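FLURNGATE BUILDING SERVICES
Quarterly Interior Inspection: Checklist and Comments
Unit 3, ground floor
Inspected by: Siebe Cuypers
Reviewed by: Oisín Foley
Inspection period: January
Start: Thursday, 7:40 a.m.

Ratings used on this sheet
S = satisfactory
M = minor defect, correct before next quarterly
A = action required, date to be agreed with tenant
N/I = not inspected

Comments are recorded against the item number. Items without a comment were checked and found in order. Floor area for the purposes of this sheet is 1,459 sq ft, per the lease plan. The plan predates the storage closet partition, and the closet is treated as part of Zone B.

SECTION 1. WALLS, CEILINGS AND FLOORS

1.1 Wall surfaces, Zone A: S
1.2 Wall surfaces, Zone B: M
Paint lifting behind the closet door at handle height. The door has no stop. Fit a floor-mounted stop, then scrape, prime and repaint the patch. Do not repaint first.

1.3 Skirting and corner protection: S
1.4 Ceiling tiles: M
One tile next to the return air grille is stained. Tile was dry to the touch and the moisture meter gave no reading above the neighboring tiles. The stain was on the last sheet at the same size. Replace the tile and check again next quarter. If the new tile marks, open a plumbing ticket against the unit above.

1.5 Floor covering, trip hazards: S
1.6 Threshold strips: A
The strip between the corridor and Zone A has lost a screw at the hinge side and lifts when stepped on. Temporary tape applied at time of inspection. Tape is not a repair and the item stays open until the strip is refixed or replaced.

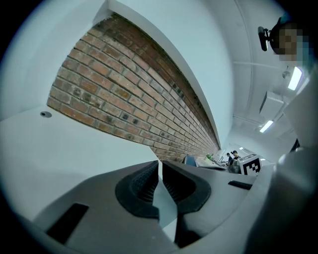
1.7 Wall-mounted fixtures: S
All brackets hand-tested with a steady downward pull. The whiteboard in Zone B was refixed after the last inspection and is holding.

SECTION 2. EXITS AND ESCAPE ROUTES

2.1 Main exit, clear and opening fully: S
2.2 Rear exit, clear and opening fully: M
Door opens fully but the closer is set too strong. Opening effort is high for a smaller person. Adjust the closer valve by quarter turns and confirm that the door still latches from a hand's width open. Stop when it latches reliably. The closer arm is the Reler type and takes a small flat screwdriver, not a hex key.

2.3 Exit signs illuminated: S
2.4 Emergency lights, short function test: S
All fittings came on with the test key. The full discharge test is done annually by Vanhove and is not part of this sheet.

2.5 Corridor width maintained: A
A stack of flattened cartons was standing against the corridor wall outside the rear exit. Clear width at the stack was less than the posted minimum. Tenant's site contact removed the cartons while the inspector was present. This is the second sheet in a row with the same finding, so the item is rated A even though the corridor was clear on leaving. Tenant to name a storage spot for cartons in writing.

2.6 Evacuation plan posted and current: M
Plan is posted but shows the old closet layout. Oisín Foley to issue a corrected print.

SECTION 3. FIRE EQUIPMENT

3.1 Extinguishers in place and visible: S
3.2 Extinguisher gauges in the green: S
3.3 Extinguisher tags in date: S
Tag number 179 is hard to read but the date is legible under a flashlight. Ask Vanhove to rewrite it at the annual service.

3.4 Pull stations unobstructed: S
3.5 Smoke detector heads free of dust and covers: M
The head nearest the return air grille has visible dust on the lower ring. Vacuum with a soft brush. Notify the monitoring desk before touching the head and again afterward. The desk needs the unit number, the zone and a callback number.

3.6 Sprinkler clearance: S
No storage above the marked line. The line on the closet wall is faded and should be repainted together with item 1.2.

SECTION 4. ELECTRICAL

4.1 Panel access clear: S
4.2 Panel schedule legible and complete: M
Two breakers are labeled "spare" but are switched on. Trace before the next quarterly. Leave both on until traced.

4.3 Outlets and cover plates: S
4.4 Extension cords and power strips: A
One power strip in Zone B was plugged into a second power strip. Both are rated and undamaged. The arrangement is not allowed under the house rules regardless of load. Separate them. If the tenant needs more outlets at that wall, an outlet request form goes to Flurngate and is normally quoted with the next visit.

4.5 GFCI test: S
Sink outlet tripped and reset on the test button and on the plug-in tester. 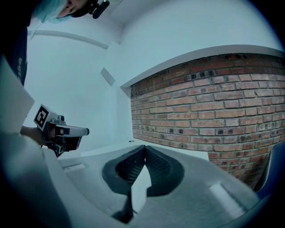

4.6 Light levels at working height: S
Lowest reading was 300 lux, taken in the corner of Zone B farthest from the windows with the blinds closed. This meets the level in the lease schedule. The meter was zeroed before use.

4.7 Portable heaters: S
None found.

SECTION 5. WATER AND VENTILATION

5.1 Sink, taps and trap: S
5.2 Hot water temperature at tap: N/I
Probe thermometer battery was flat. Siebe Cuypers to return with a working probe. This can be done without an appointment during tenant hours.

5.3 Supply and return grilles: M
Return grille dusty, see 1.4 and 3.5. Clean the grille before vacuuming the detector head.

5.4 Filter change recorded: S
Filters are the Altadis pleated type. Spare set is on the shelf in the plant room. Reorder when the spare set is used.

5.5 Unusual noise or odor: S

ACTIONS CARRIED FORWARD

1.6 Refix or replace threshold strip. Flurngate.
2.5 Written carton storage spot. Tenant.
4.4 Separate power strips. Tenant.
5.2 Hot water reading. Flurngate.

REVIEWER COMMENTS (O. Foley)

Agree with the ratings except 2.2, which I would have put at A. A rear exit that is hard to open should not wait a quarter. Please adjust the closer on the same visit as the hot water reading and note the result against both items.

On 4.2, use the circuit tracer from the plant room. The one in the van gives false signals next to the lighting circuits.

Send the tenant pages 1 and 2 only. The panel schedule stays with us until the breakers are traced.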